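In Defense of Folding on the Bed

Last updated: March 6, 2023

My aunt had a rule that clean clothes should never touch a bed. She folded at the dining table, standing up, with the radio going, and everything went straight from the table to the drawer. I admired her very much and I lived by her rule for years, and I would like to say, with love, that she was wrong.

A dining table is too high, for one thing, and too hard, and somebody always wants to eat at it. When Naveen Bhatt and I shared the upstairs apartment on Kordestani Street, our table was barely big enough for two plates, so the laundry sat in its bag for days and we dressed out of the bag like campers. Then one evening I tipped the whole load out on my mattress, simply to find a pair of socks, and 18 minutes later it was folded. I have not gone back. 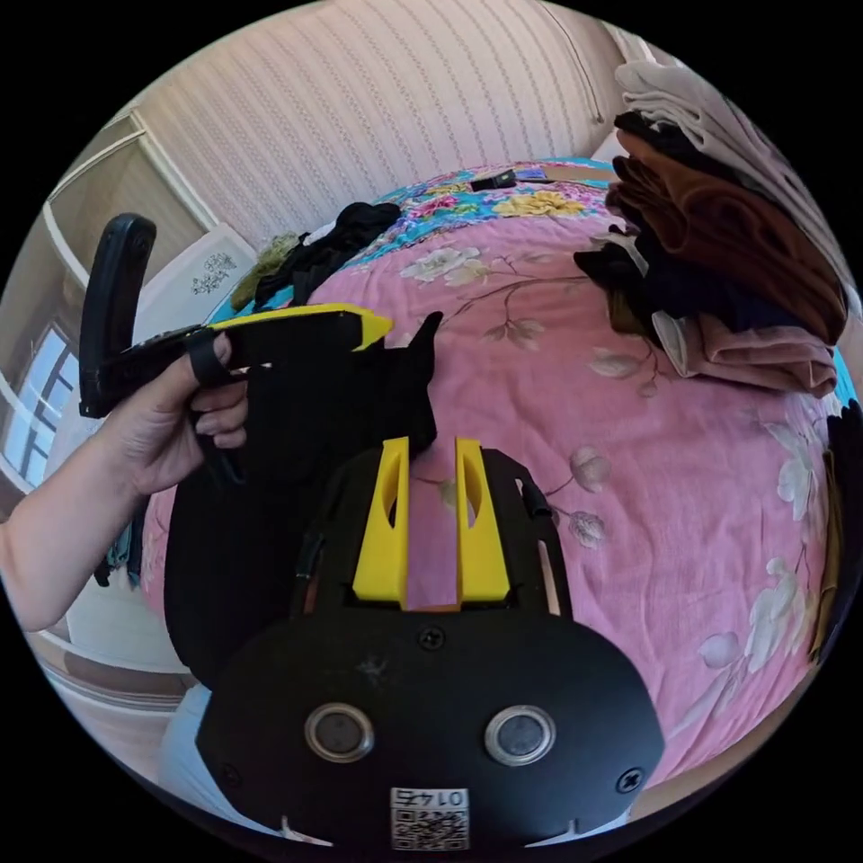

The great thing about a bed is that it gives you room to be untidy while you are getting tidy. You can have a heap at one corner and a pile at another, and the two can live side by side for as long as you need them to. I am fond of a plain tall stack on a flowered bedspread, white on top, then brown, then black, with something pinkish at the bottom, while the black things wait in their heap with an olive green one for company. Black clothes are always the last to get done in my house, too. They all look alike until you hold them up, and you want both hands and decent light to find the shoulders.

There is also the matter of bedtime, and I think it is the best argument I have. Whatever you dump on a bed at four in the afternoon has to be gone before you can lie down — a chair will never ask that of you. My friend Firouzeh Bagheri keeps a chair for this purpose, a handsome one, and I have known it since last April without once seeing the seat.

She tells me I am too strict, and that her chair works perfectly well as a second closet. Perhaps it does. But I like pulling back a bedspread that had the week's shirts on it an hour earlier and finding it still a little rumpled where the pile stood.

52 shares
2 comments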